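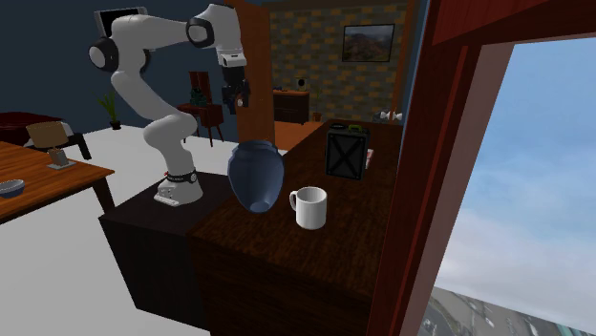 Credit: Pleton simulation package, Iser

Call for participants: paid user review of the Pleton household simulation package

Iser is looking for people to review Pleton, our software package for practicing robot arm work in rendered home interiors. We plan to put it on sale to schools, small labs and individual users, and we want it used by people outside the company first. The review runs through July and is done from your own home, on your own computer.

What you will do

Each participant gets a copy of Pleton, a license key and a workbook of 152 short tasks. The tasks use ordinary household things: mugs, bowls, vases, books and boxes on tables and counters. You steer the arm, pick up an object, move it and set it down where the workbook asks. You can switch between a view of the whole room and a close view at the gripper.

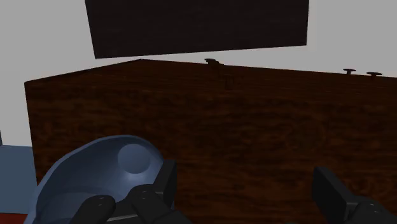

After each session you fill in a form. We ask how long the task took, how many tries you needed, which view you used and whether the controls did what you expected. Please write down crashes and odd behavior as they come up. Short notes are fine. You do not have to finish the workbook to be paid, but you do have to send in at least 111 completed forms.

There are 3 video calls during the review, one at the start, one halfway and one at the end. Calls are in English.

Who can apply

You must be 18 or older. We want a mix of people, including some who have never controlled a robot arm, on screen or off. Teachers, students, hobbyists and retired people are all welcome. You need a desktop or laptop with a separate graphics card, a mouse and a steady internet connection. A game controller is useful but not required.

Employees of Iser and of our distributor, Vindimell, may not take part, and neither may people living in the same household as an employee.

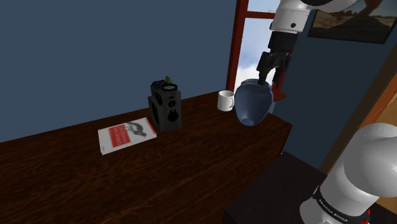 Ifigeneia Stefanou

Pay and terms

Participants receive $200, paid by bank transfer within two weeks of the last call. You may keep your copy of Pleton and use it for noncommercial work. Forms and session logs become the property of Iser. Your name will not be printed in anything we publish unless you agree to it in writing.

How to apply

Fill out the application form on the Wattimena page of our website. Wattimena is our name for the review program, and you will see it on all the paperwork. Tell us what computer you have, which hours you are usually free and whether you have used simulation software before. Applicants will hear from us by email either way.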